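Our church in Zanatier has 1,737 names in the register, and on a usual morning perhaps one in ten of them sits in the pews. I came to this town from another country and another language, and I joined this congregation as an adult, so maybe I see certain things which those who were baptised here do not notice any more. One of these things is silence. We have almost none of it left.

I would like to argue for bringing it back into the service. I know that this is a small subject compared with the roof or the youth work, but I think it is closer to the centre of our faith than we admit.

In the last winter I began to keep a watch on my knee during worship. It is not a very pious habit, I confess. Between the first note of the organ and the final blessing, the longest pause I found was 9 seconds, and it happened when the reader could not find her page. The prayer of confession is followed by "a moment of quiet", as the printed sheet says. This moment lasts as long as the organist needs to turn to the next hymn.

Scripture speaks in another way. Elijah stands on the mountain, and the Lord is not in the wind, the earthquake or the fire. After them comes a voice so low that translators still disagree how to name it. The Psalm says "Be still, and know that I am God", and I notice the order of the two verbs. In the book of Habakkuk all the earth must keep silence before Him. When Job's friends arrive, they sit with him on the ground for seven days and say nothing, and I have always believed this was the best thing they did. Their trouble begins when they open their mouths.

Some people tell me that silence belongs to monks, and that ours is a church of the Word. I respect this argument, because it was made by people who suffered for the right to hear the Bible in their own language. But a word needs a place where it can land. If a sermon ends and the music begins in the same breath, I have no time to ask what the sermon wants from me. By the time I come to the door I am already thinking about lunch.

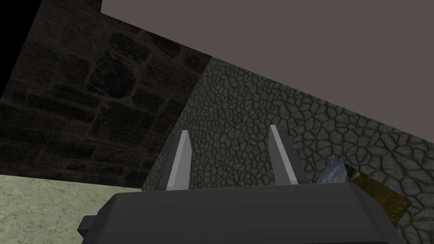 *A computer-rendered view of a gripper with its fingers open and nothing between them.*

A second objection is more practical, and I take it seriously. Families with small children are afraid of quiet. They feel that every cough and every dropped shoe will be heard, and that heads will turn. I visited the congregation in Tamayo, where they keep 8 minutes of silence once a month, in the evening, at half past six. Children were there. One of them sang to himself a little, under the bench, and the silence was large enough to hold him. I believe we confuse silence with the absence of noise. The first is something we do together; the second is only a condition of the room.

The third objection is seldom said aloud. In silence some of us meet things that we came to church to forget. A widow may meet her empty kitchen. A man may meet a quarrel with his brother which is older than his children. I do not want to speak lightly about this. For a person in deep distress, a long silence can be hard, and whoever leads worship should say beforehand how long it will last and that anybody may go out. Still, the Psalms are full of such meetings, and the people who wrote them did not run away.

For almost 2,000 years Christians have prayed without words as well as with them. It would be strange if our generation, which carries a telephone even to the communion rail, needed this less than they did.

My proposal is modest. After the sermon, let us have two full minutes, with the organ closed and nobody standing at the front. Let us try it from the beginning of Advent, in December when the mornings are dark, and keep it until Easter before we judge it. The first weeks will be uncomfortable -- I expect that I will be looking at my watch more than anyone. After that I would like to leave it at home.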